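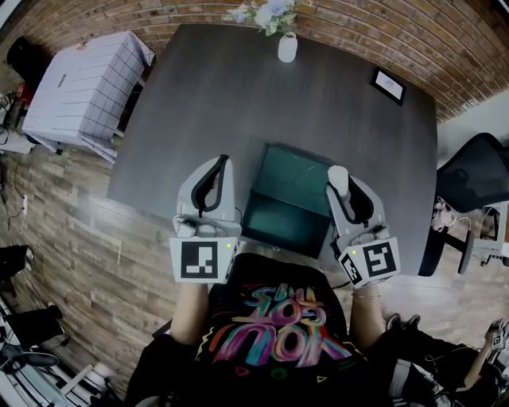

2018-04-10
Minutes taken by Trygve Wallin

Present: B. Rosser (chair), R. Hedegaard, A. Barajas, T. Wallin. Apologies: C. Fagundes, again.

1. Last minutes. Agreed, after the spelling of Jaltaden was corrected back to how it was.

2. The grey table. It stays. Ragnheiður will ask Dellton about a second one – quote no higher than 141, please.

3. Flowers. Blue and white were approved by three votes to one. Abundio wishes his preference for yellow recorded. Recorded.

4. Small items. Anything little goes back in the green box at the end of the day. Berwyn asked whose box it was. Item deferred to September.

5. AOB. None, at length.

We use cookies to improve your visit. Accept | Settings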